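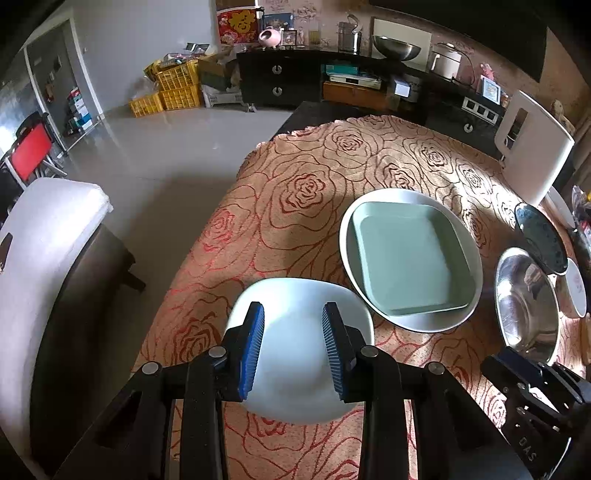 Fig. 1. White dish, lifted just clear of the rose cloth.

Skonberg Evening Classes
Keeping House, Session 3: The Mixed Stack
Notes to go with the practical

Hi everyone, a few of you asked me to type up what I rattled off at the table last time (I talk fast, I know), so I've pulled it together and added the bits I forgot. Bring a pencil, there's room in the margins.

Last session we did matching sets, and matching sets are a doddle. Eight dinner plates of the same size will sit on top of each other all day long. But most of us don't eat off matching sets! Most of us have a round plate from one place, a square one from another, a bowl somebody's aunt gave us, and a big steel basin that gets used for everything from washing greens to proving dough. That's the stack I want you to get good at.

First job: clear a landing spot
Before you pick anything up, decide where the stack is going to live. I like the side of the table nearest the cupboard. Leave a good hand's width from the edge, more if you've got a cloth that hangs over, as a cloth can be tugged by a hip or a small child and the whole lot goes with it. Smooth the cloth flat under the spot. A ruck under the bottom plate will have everything above it rocking.

Second job: find your base
The base is your widest, flattest piece. A big white plate, round or oval, does beautifully. Then look for the next one that sits inside its rim. Square on round is fine, by the way. People get nervous about it, but a square dish with rounded corners will settle quite happily on a larger plate so long as the corners aren't perched up on the rim. Put it down, take your hand away, give it a light tap on one side. If it wobbles, turn it a little and try again.

Third job: steel and ceramic
Now we get to the basin, and the question I'm asked more than any other, which is whether steel can go on top of glazed dishes. Yes, with care. It's light for its size, it won't chip, and a shiny steel bowl nested on a green plate on a white plate is a perfectly respectable pile to carry across the kitchen.
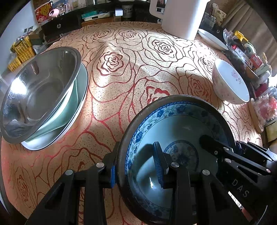 What I wouldn't do is drop it in from a height, or drag it round once it's down. Metal can leave those grey scuffs on a pale glaze (they do come off with a bit of bicarb on a damp cloth, but why make work for yourself?). Lower it straight down and leave it be.

Patterned bowls come last in my house. If the decoration is on the inside, say a floral band below the rim and a medallion at the bottom, then whatever you put in it will be sitting right on the pretty part. Either keep that bowl on the very top or give it a spot of its own. Same goes for anything with flowers on the outside that you're fond of. A square of paper towel between two bowls costs next to nothing, and I have a roll going in the drawer just for this.

Picking up
Bowls by the rim, thumb outside, fingers in, and let the weight hang before you move. Plates by two opposite sides. For a dish that's flat on the cloth, tip up the near edge first so you can get under it. Don't slide it off the table into your palm! I've lost a good Fernar bowl that way and I'm still cross.

Weight is worth a thought too. For anyone with sore wrists, three pieces is a full load. Make two trips. If you want to be exact, pop your dishes on the scales at home; a little rice bowl might come in at 200 grams, and you'll be surprised how much heavier a big glazed soup bowl is.

Bowls on their sides
We had a bit of a debate over standing bowls up on their rims while you sort. I'm in favour of it for a minute or two. You can see the inside and the foot at the same time, so any leftover food or hairline crack shows up nicely.

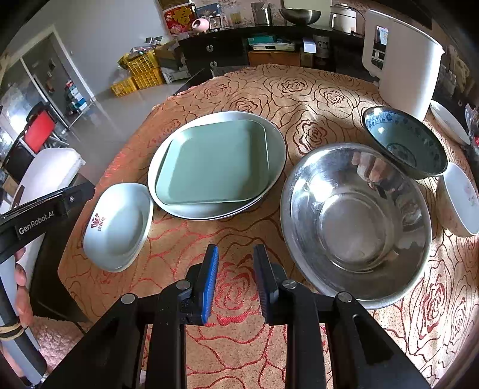
Janaína Pimentel: I'd never stand a porcelain bowl on its side on a bare table, it'll roll. On a tablecloth, okay, but I fold a tea towel behind it, and I do the small ones first while my hands are steady.

The tea towel is a great tip and I've pinched it. I'd add that steel basins are worse rollers than porcelain, so lay those flat if anyone is going to be bumping past.

Practice for home
Set a timer for 20 minutes after dinner one night. Put out a mixture of whatever you own, at least one odd shape and one metal piece, and build the stack, take it apart, then build it in a different order. Jot down which order felt steadiest. We'll compare notes in January.

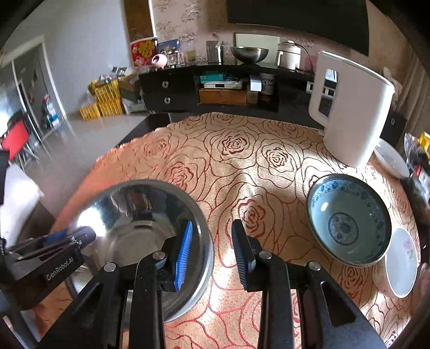

Fig. 2. Steel bowl and blue-and-white porcelain bowl, with a white plate partly underneath the porcelain.

Look at where your plates end up before you lift a bowl. If there's a rim tucked under it, ease the bowl up first, then straighten the plate. Next session is cupboards and shelf liners, so measure your deepest shelf and bring the number with you.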